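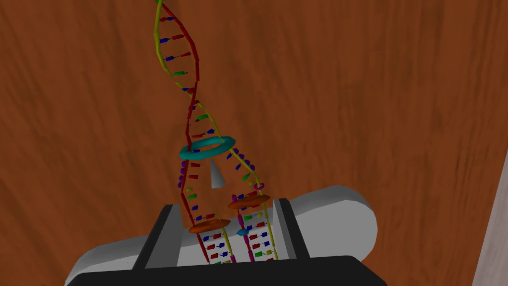 Figure 1. Computer model of DNA replication, with the backbone strands in red and yellow.

Getting DNA out of fruit: does ripeness matter?

Project report by Kadri Pētersons and Shanthi Siriwardena
Supervisor: Laimutė Mockus

Why we chose this

We both did the classic strawberry experiment at school and loved it, and we wanted to take it further. Shanthi's question was a simple one - if a mushy banana is easier to mash, do you get more DNA from it? We couldn't find an answer we liked, so we spent a month of lunchtimes in the Parngate teaching lab trying to get our own.

What we did

We used bananas and kiwis, each in three stages: hard, ready to eat, and very soft. Each sample was 50 g of peeled fruit, mashed in a bag with salty water and washing-up liquid, then filtered through coffee paper. We poured 90 ml of ice-cold alcohol down the side of the glass and waited for the white stringy stuff to come up. It was then lifted out on a glass rod, dried on paper and weighed.

The first week went badly. Our alcohol wasn't cold enough, and the kiwi clogged every filter we owned. Jurgita Ramanauskas suggested a layer of muslin before the paper and that sorted it out straight away (thank you Jurgita!!).

We use cookies to remember your settings. Accept all | Manage cookies

What we found

Ready-to-eat bananas gave the heaviest clumps every single time. Very soft ones came out lower than we'd guessed, and the strings were short and broke up when we tried to lift them. We think enzymes in the overripe fruit had already started chopping the DNA into pieces. Kiwi was harder to read. The hard kiwis gave almost nothing, and the other two stages were too close to call.

What we weighed isn't pure DNA, of course. There is protein and pectin stuck in with it, and kiwi has plenty of pectin, so those weights are probably too high.

What we'd do next

Freeze the fruit first! Ojārs Kivi tried it with leftover banana on our last afternoon and got lovely long threads, but he only ran it once so we left it out of the results. We'd also like to try onions, and to borrow a better balance, as ours jumped about whenever the door opened.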